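Can I paint over a plastic tray?

Got a plastic tray at the Sostby flea market and want it white. Will spray paint stick?

Lamisi Akolgo

It'll stick until you put a mug on it. Sand with 200 grit, wipe, plastic primer, then two thin coats. Leave it 12 hours. Everyone skips the wiping and then writes in to complain.

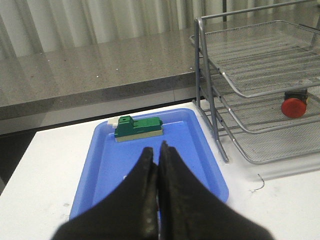

Blue plastic tray with a raised lip, on a white table

Corners chip first. Go easy there.

Kosmas Athanasiadis

Or buy a white tray. They had one in Drostville for 5 bucks.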